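Signe Nyberg
Okay so I'm refolding every T-shirt in the house this January. All 50 of them. Send snacks

Signe Nyberg
My rule now is flat first, fold second. I used to do it in the air like my mom and got little fabric burritos

Signe Nyberg
Smooth from the middle out, sleeves in, then thirds. Green ones go at the front of the drawer (my favorites!)
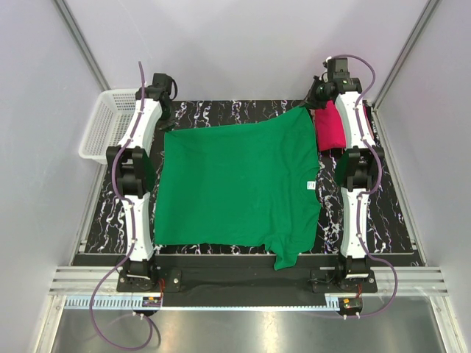 Signe Nyberg
And if the wrinkles up by the top won't quit, I just give it a gentle tug and move on. It's a T-shirt, it'll live

Signe Nyberg
Socks tomorrow. Pray for me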